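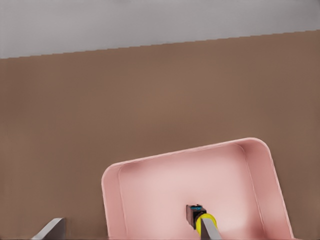 Pink tray on brown, grey behind (render).

2024-05-08, map notebook, Prirkia hex sheet

Second pass at the Prirkia wilderness map. Larysa wants 5-mile hexes, Si-woo's rules assume 10, and the module text, which I have now read twice, says "a day's ride" throughout and leaves the horse to the reader's imagination. Went with 5. If the publisher objects I can merge hexes later and cry.

Coastline inked with the 0.3. The bay at Canudley came out looking like a boot again. Hazel says leave it, players like a coast they can name. She has already named it, and it isn't going on the sheet.

Colours so far:
Forest: the old sap green, knocked back a bit. Fine at screen size, mud in print.
Hills: ochre with hatching. Hatching too tight, fills in when reduced. Open it up.
Swamp: currently the same grey-green as moor. Zlata marched her party into it on the playtest copy believing it was heath, and lost 2 mules and a cleric. Needs tufts.
Desert: no complaints, there being nothing in it.

Numbering: started at 0101 top left like a civilized person. Then found the encounter key counts from the bottom. Svitlana wrote the key and is not budging. Renumbered the lot, which took the evening and most of a pot of tea. The labour is not reflected in the fee.

Rivers. The Sturow runs uphill between 0914 and 1013. I checked the old sketch and it ran uphill there too, so at least I'm consistent. Either move the source north or tell Si-woo it's magic. He'll say yes to magic, he always does, and then there'll be a table for it.

Lettering test: Paulík's hand-drawn alphabet looks lovely at 20 point and like dead ants below that. Use it for regions only, plain italic for villages.

To do:
tufts
open up the hill hatching
fix Sturow
ask Larysa whether the ruined tower is on the map or a secret, as it is currently both
buy another 0.3 before this one goes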